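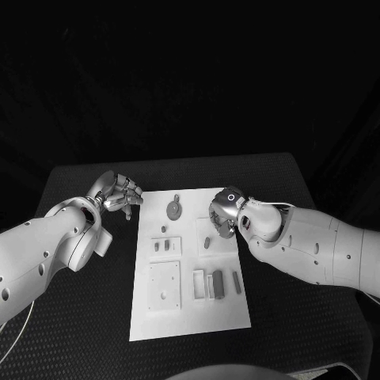 Vesela Obradovićさんからは、前回の報告を読んだうえで、コードの数が増えたことは分かったが、そのうちレジで実際に通るものはどれだけあるのか、そこが書かれていない報告書は割引のない割引券のようなものだ、という返信をいただきました。まったくそのとおりで、返す言葉を探しているうちに次の報告の時期が来ました。

Stiltside地域消費者基金 御中
割引コード確認サービス「Inach」進捗報告
2021年10月2日

概要

Inachは、Vorkbyとその周辺のレンタル店(自転車、キャンプ用品、引っ越し用の台車、パーティー用の椅子など)が出している割引コードを集め、使えるかどうかを確かめて掲載するサービスです。今期の目標は、掲載数を増やすことと、期限切れのコードを減らすことでした。前者は達成しました。後者は、前者を達成したせいで難しくなりました。

掲載中のコードは361件です。ご指摘を受けて全件を店舗の予約画面に入力し直したところ、割引が適用されたのは166件でした。残りには、期限が切れたもの、最低利用金額が途中で引き上げられたもの、綴りの間違い、そして店のほうも出した覚えがないというものが含まれます。最後の種類については、店主に電話をすると「それはうちの名前ですが、うちの気前のよさではありません」と言われました。

確認作業の進み具合

手作業による確認は予定より遅れています。コードを入力して結果を見るだけなら早いのですが、多くの店では割引後の金額が支払い直前の画面まで表示されません。そこまで進むには、借りる日、返す日、受け取り場所、身長(自転車の場合)、宗派を問わず使える椅子カバーの色(パーティー用品の場合)などを選ぶ必要があります。おかげで担当者は、借りる予定のない物についてたいへん詳しくなりました。

途中でうっかり予約を確定してしまった件が一つあります。テント一式です。店のご厚意で取消料は免除されましたが、この店のコードを紹介文で褒めすぎていないか、後日別の担当者が読み返しました。褒めすぎていたので直しました。

確認の結果は、これまで「有効」「無効」の二種類で記録していました。今期から「条件つき」を加えています。平日だけ、初回だけ、会員だけ、返却が午前中の場合だけ、といったコードがあまりに多く、これを「有効」と書くと利用者から苦情が来て、「無効」と書くと店から苦情が来るためです。「条件つき」と書くと両方から問い合わせが来ますが、口調はいくらか穏やかです。

Kováčik社との協議

前回の報告で「近日中に合意の見込み」と書いたKováčik社との件は、引き続き近日中です。同社は工具と台車のレンタル大手で、合意できれば、新しいコードの開始日と終了日を先方から直接受け取れるようになります。

先方の担当部署はたいへん協力的でした。ただ、割引コードの発行は営業、終了日の管理は経理、ページへの掲載は広報と分かれていて、三者が同じ表を見ているわけではないようです。営業が「続いている」と言うコードを経理は「先月で終わった」と言い、広報のページでは「まもなく開始」になっていました。当方が並べてお見せしたところ、社内で会議が開かれたと聞いています。当方は招かれませんでした。議事録の写しは頼んであります。
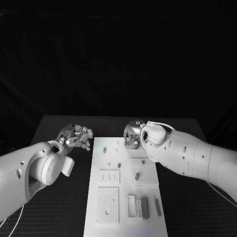 この会議のあと、同社から表計算のファイルが一つ届きました。コードの列、開始日の列、終了日の列、備考の列があり、終了日の列はほとんど空欄で、備考の列に「担当に確認」と書かれています。担当の名前はありません。それでも先方から書面でもらった最初の資料ですので、大事に保管し、空欄を埋めていただくようお願いを返しました。

あわせて、同社のコードをInachに載せる際の表記も決めました。「最大」の文字を割引率より小さく書かないこと、除外品目がある場合は同じ行に書くこと、の二点です。先方は一点目について少し考えたいそうです。同社の現行の広告では、「最大」は虫眼鏡の貸し出しもあわせて検討したくなる大きさです。

利用者の反応

今期、サイトを訪れてコードを一度でも写し取った方は4,000人でした。写し取ったコードが使われたかどうかは当方には見えません。店側から数字をいただけたところもありますが、店によって「使われた」の意味が違います。入力された時点で数える店と、返却が済んで破損がないと分かってから数える店がありました。比べられる数字にするには、まず定義をそろえるところから始めることになります。

寄せられた声の中からいくつか紹介します。

キャンプ用品の割引を探していたという方からは、寝袋の割引で浮いた分が受け取り手数料で消えた、という報告がありました。計算してみると、そのとおりでした。手数料の欄を新しく設けたのはこの方のおかげです。

別の方からは、コードを入力する欄が見つからないというお便りがありました。調べると、その店では会員登録を済ませ、登録確認のメールを開き、もう一度最初から予約し直すと欄が現れます。店の説明によれば設計どおりだそうです。当方のページには手順を載せました。手順のほうが割引の説明より長くなっています。

コードの一覧を印刷して窓口に持っていったところ、店員がそれを見てコードを書き写していた、という話も届きました。店の中で自社のコードを知る手段として使われるとは想定していませんでしたが、利用者であることには変わりありません。

費用について

助成金の支出は計画の範囲に収まっています。通信費がやや多いのは、店舗への電話確認が増えたためです。保留中の音楽を聴いている時間も通信費に含まれます。旅費は計画を下回りました。Vorkbyの店を直接訪ねる予定だった週に、先方の店が棚卸しで休みだったからです。休みの知らせは店のページに載っていましたが、割引コードの下のほうにあり、確認担当はコードしか見ていませんでした。

広告収入はありません。紹介料の申し出は複数ありましたが、申請時のお約束どおりお断りしています。うち一社は、断りの返事を出した翌日に、断った相手限定の割引コードを送ってきました。使えました。規則に従って掲載はせず、使いもせず、記録だけ残してあります。

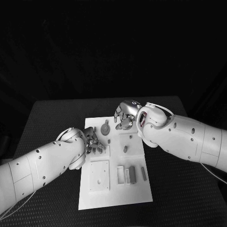 次期の計画

一、掲載から30日を過ぎたコードは、再確認が済むまで一覧の下段に移します。消してしまう案もありましたが、季節ごとに同じコードを復活させる店があり、消したものを探して入れ直す手間のほうが大きいと判断しました。

二、ご指摘のあった「実際に通る割合」を、今後は報告書の先頭に書きます。今期分は概要に載せた二つの数字からお分かりいただけます。割り算は済ませてありますが、見栄えがよくないので本文では控えました。次期はそのまま載せられる値にしたいと考えています。

三、Kováčik社から空欄の埋まったファイルが届き次第、同社分の確認を手作業から照合に切り替えます。届かない場合は、これまでどおり台車を借りるふりを続けます。

四、10月中に、小規模店向けの説明書を配ります。内容は、終了日を決めてからコードを出すこと、終わったら画面から消すこと、の二つです。下書きを見た店主からは、二つ目だけでも一冊になるのではと言われました。

お願いしたいこと

再確認を担当する者の勤務時間について、来期の予算の組み替えをお認めいただけないでしょうか。使わずに残った旅費を人件費に回すもので、総額は変わりません。組み替えの内訳は別紙にまとめました。別紙の二枚目に前期の様式が混ざっていたため差し替えています。古いほうをお持ちでしたら破棄してください。

また、Vesela Obradovićさんには、確認済みコードの一覧を本報告と同時にお送りしています。抜き打ちで試していただいて構いません。ただ、テントを選ばれる際は、最後の画面の手前でお止まりください。確定の釦が「戻る」と同じ色をしています。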